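Home News Letters Back issues Join

Filed under: Money & Bills

The loyalty app wants a word

Kurnavau has written to its customers again. The paper points card is going in January, and from then on you collect through an app called Skido, where everything will be "simpler". I have read the letter twice and I can't find the simple part.

Under the old card you got a point for every pound and 100 points bought you a pound off. Poor, but I could do it in my head at the till. With Skido the points turn into "steps", the steps fill a "ladder", and the ladder has 19 rungs. What a rung is worth depends on the week. I had 1261 points on my card and they have become a picture of a ladder with a bit of it coloured in.

They also drop off after 18 months, which the letter mentions on the back – in grey. Bayram tried something similar with its coffee stamps and at least had the decency to print the end date on the front.

Perhaps it will all be fine. I would like to see one shop put up its prices and its points on the same poster, so we could see which of them moved first. Until then I'm spending what I have before the switch, mostly on washing powder, and I suggest you ask at the desk what yours will be worth afterwards. Get it in writing.
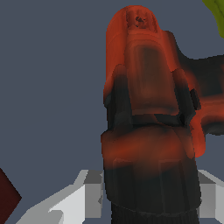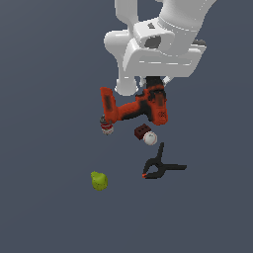
A reader who shops at Brulteo wrote in to say that they dropped points altogether and just took a bit off the milk, and that she hasn't missed the card once.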